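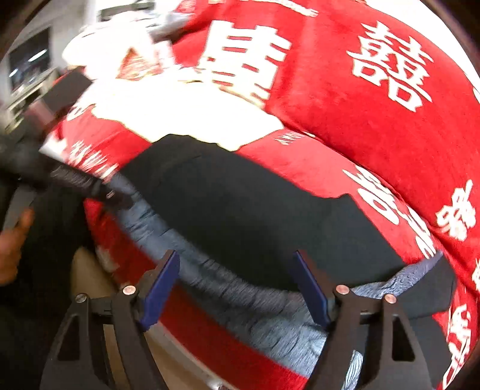
Handout 2: Grasp point selection on cloth
Course notes, M. Espiritu, 2 November 2023

A grasp planner for cloth has no rigid model to fit, so the perception stage must supply edges and layers. Depth alone is weak on a flat garment, and colour does much of the early work. The dark garment on the red blanket separates cleanly by hue, but its matte surface gives few features to track, and the overexposed white cloth beyond it gives none. The grey fuzzy lining is a better cue – it marks where the garment's edge turns over. In Marix, label it as a class of its own.

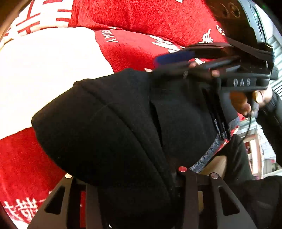
Once the cloth is bunched, the edge cue is often lost and the planner should fall back on fold ridges. Keep at most 80 candidates per cycle and drop any whose approach path meets the other gripper.

Exercise: run the Draster log from step 2585 to step 3612 and plot candidate score against step number.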